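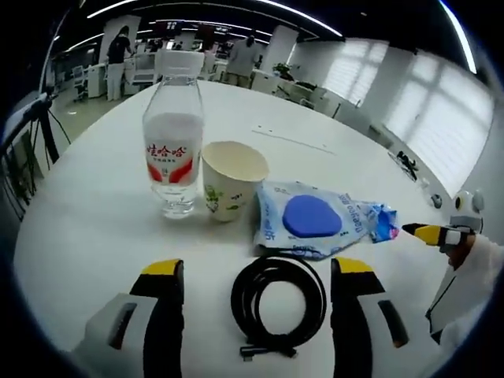

What does the new hand-held gripper kit from Zalto include? Two matching grippers, a charger, a carry case and a year of the Skollau software, which turns each recorded session into files a robot arm can learn from.

Print this article
E-mail this article

The kit went on offer in May, and small labs finally have something they can pick up and use the same morning. A person holds the gripper like a power tool, does an everyday job with it – moving a bottle, picking up a cable, passing a cup along – and the motion is saved for training. No robot has to be in the building at all!

Zalto rents the pair for 88 dollars a day, or 1000 dollars for a month. Each gripper runs for 119 minutes on a charge, long enough for a solid block of work before lunch.

"People get the hang of the squeeze very fast," said Melur Oei, who handles training for Zalto. "The two-person tasks are the fun part. One holds, one reaches in, and you start talking to each other like you're moving a couch."
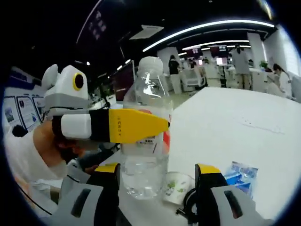
Two-person work is also where the new software helps most, according to Raíssa Cordeiro of Citidley, a firm that tried the kit before it went on offer. Her team recorded 35 shared tasks, and the program lined up both grippers' timing without any hand editing. She would like a lighter grip for long sessions, and Zalto says one is on the way.

Orders are open now, and the first-time setup call is free.

E-mail this article | Print this article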